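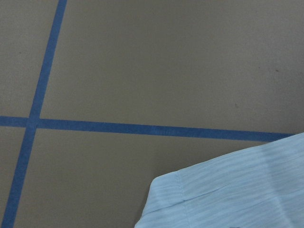
A shareholder resolution is a proposal put to a vote at a company's general meeting. It may come from the board or from the shareholders themselves, and it can deal with routine business, such as the payment of a dividend, or with wider matters such as pay policy or the sale of a division.

Types

Company law in the United Kingdom recognises two main types. An ordinary resolution passes with a simple majority of the votes cast. A special resolution needs at least 75 per cent and is required for certain decisions, including changing the articles of association or the company's name.

Requisition by shareholders

Members of a public company can require a resolution to be circulated before the annual general meeting if they hold at least 5 per cent of the voting rights. A group of at least 100 members may also do so, provided that each holds shares on which an average of £100 or more has been paid up.

Voting

Votes are taken on a show of hands or by a poll. On a show of hands each member present normally has one vote, whatever the size of the holding. On a poll the votes are counted by share. Members who can't attend may appoint a proxy – often the chair of the meeting – to vote for them.

Example of use

Flistent, a packaging group with its head office in Stultwood, received a requisition from 108 members asking it to publish the terms of its loan to Rotau, a subsidiary. The board advised members to vote against it. The resolution was put to the annual general meeting in November as an ordinary resolution and was defeated on a poll. Flistent published a summary of the loan the following spring.

Related articles
Annual general meeting
Articles of association
Flistent
Kang (holding company)
Proxy voting
Quorum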